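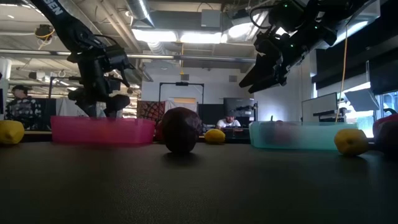 Sorting and holding fresh produce in shallow trays: bench layout, tray choice and surface
Group report, module in food handling and storage
Authors: Lesego Mofokeng, Lajos Fülöp, Zainab Bassey
Supervisor: Gunhild Hafþórsson
Submitted: 2020-09-24

1. Purpose

The Skonau project looks at how small kitchens and shops set out loose fruit and vegetables before they are packed or put on a shelf. Our part was limited to the sorting bench. We were asked to propose a layout for lemons and peppers in which each kind has its own tray, and to report on problems with the trays and the work surface.

Storage temperature and shelf life are covered by the other group and are left out here.

2. Materials

Lemons and sweet peppers were chosen as the main produce. They differ in shape, weight and skin, and both are sold loose. The lemons were small. Most of the peppers were red, which made colour of little use for telling one pepper from another. Ripeness was not graded.

The trays were shallow plastic ones in different colours. A low side was specified in the plan so that produce could be lifted out from any direction. The drawback is that a pepper stands higher than the side and can be knocked out if the tray is pushed quickly. Deeper boxes were considered and rejected, as the lower layer would be pressed by the upper one.

The work surface was dark and matte. Abílio Mendes, who looks after the teaching stores, had also offered a white board from the Kunstead range. We tried it in June and found that it marked easily and needed wiping after each run.

3. Layout

The rule for the bench was one kind per tray, with a clear space left in the middle for items not yet sorted. Trays go towards the edges. The open space should be wide enough for a pepper to be set down without touching its neighbour.

3.1 Peppers

Peppers do not stack. The lobes leave gaps, and a second layer rests on a few points only, so a single layer was used throughout.

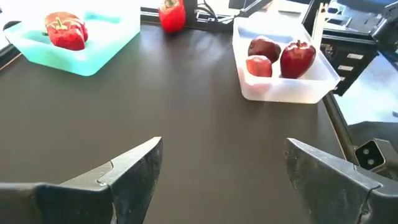 A pepper laid on its side takes up more of the tray floor than one stood upright, but it is less likely to tip when the tray is moved. The stem should point away from other produce where there is room, as a cut stem end can mark the skin of the next item. We did not find a reliable way of keeping peppers upright without dividers.

3.2 Lemons

Lemons roll until they meet the side of the tray or each other. With only a few in a tray they collect against one side, and the tray is then slightly heavier at that end. This had no practical effect at the quantities used. A folded cloth under the fruit stopped the rolling but made the tray slower to clean, and it was dropped from the plan.

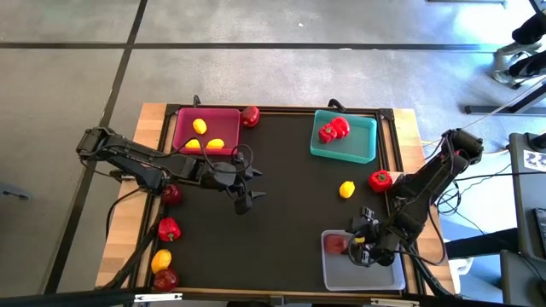 Figure 1. Bench with sorted and unsorted produce. Lemons in the magenta tray, two red peppers in the teal tray, further peppers along the left edge of the mat.

4. Remarks on the layout

Tray colour was useful as a label. Once a colour had been given to a kind of produce, written labels were not needed. The colour should contrast with the contents: yellow fruit is easy to see against magenta, and red peppers are easy to see against teal or green.

Items lined up along the edge of the bench are easy to reach but reduce the space for trays on that side. We recommend keeping one edge for waiting produce and leaving the others free.

Glare was a minor problem. Light from overhead gave a pale band on the dark surface, and glossy skins showed bright spots that could be mistaken for damage at a glance. Produce should be turned by hand before it is set aside as faulty.

5. Further work

The layout has not been tested with soft fruit. Zainab Bassey will repeat the tray comparison with tomatoes and plums, using the same surface. A divider for upright peppers is being drawn by Lajos Fülöp and will be described in the next report.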